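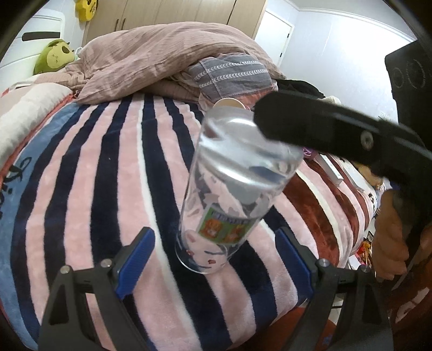 2. Clearing cups and bottles from the bed

Do this before you fold the blanket. Plenwood guest rooms have fleece bedding, and a spill soaks in fast.

1. Pick up open cups first. Keep the rim level or slightly raised until you are clear of the bed.
2. Take clear plastic cups and bottles next. They are easy to miss on striped bedding, so look along the stripes from the side.
3. Lift bottles that have a strap by the body – not by the strap or its clip.
4. Check behind the pillow and under the duvet.
5. Put everything on the tray and carry it to the kitchen.

Note: Leave stickers on cups and bottles. Wash these items by hand.

Caution: Do not shake out the blanket until step 4 is done.
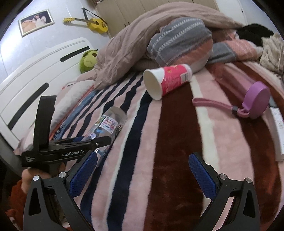

Valbona Radonjić asks that paper cups go in the trash even when they look clean, and that lids be washed separately and left off for almost 3 hours. Room 307 keeps its own drying rack on shelf 6.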